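# Mestard bench arm: setup and upkeep

Maintenance notes for the small printed arm on the Mestard bench at Grulutwood, kept for people who take over a shift or have to rebuild the wrist. The arm moves one blue cube in and out of an open box. Printed parts follow the Pumamard set; the control software is Halim. Servo numbering starts at the base.

Wrist plate and wiring. The small black unit in the center of the square plate takes its cable from the left side. Check the connector at the start of each shift and reseat it if the plug has backed out. The plate screws are tightened by hand only, as the printed bosses strip easily.

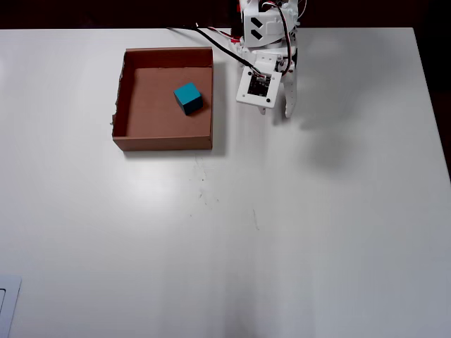 *Text and pictures: Mestard bench crew, Grulutwood*

The red, black and white leads need enough slack for full wrist travel. After any change to the routing, drive the wrist to both limits at low speed and watch the loop. If it pulls straight at either end, free it at the upper segment and feed more wire through. Do not tie it to the bracket.

Reach into the box. The long finger goes down with its tip close to the box floor. Floor height is stored in Halim as a servo count, currently 1417 on joint two. Jaw open is 991, jaw closed on the cube is 517. A change of box means a new floor value; the jaw values stay as they are.

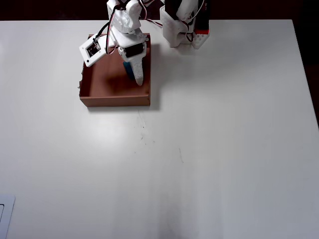 Halim users on the second shift asked whether the closed value could be set lower for a firmer grip. It can, but the jaw servo then holds against a load it cannot move and heats up. Leave it at 517 and clean the finger face with a dry cloth if the cube slips. Replace the finger when the tip has worn flat.

Upright position. With the jaws pointing up, the stacked links can be checked for cracks from all sides. Look first at the screw holes on the joint brackets. Support the upper links by hand before cutting power, or the arm will drop.
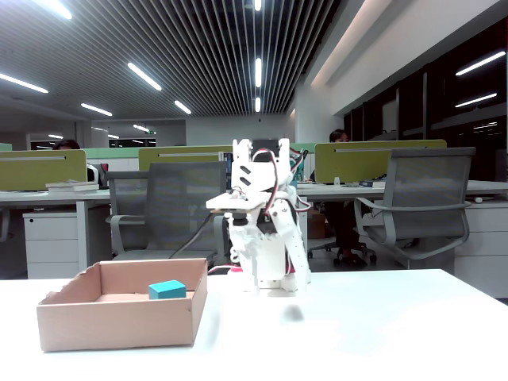

Bench Notes, No. 147

Base play is checked in this position too. Hold the lowest link and push sideways. Movement at the table means a loose foot; movement above it means a worn servo horn. Horns are swapped with the servo at its center count, and the joint is calibrated again afterward. The last horn change was on joint three in July, and the old part is in the spares drawer, marked with the joint number.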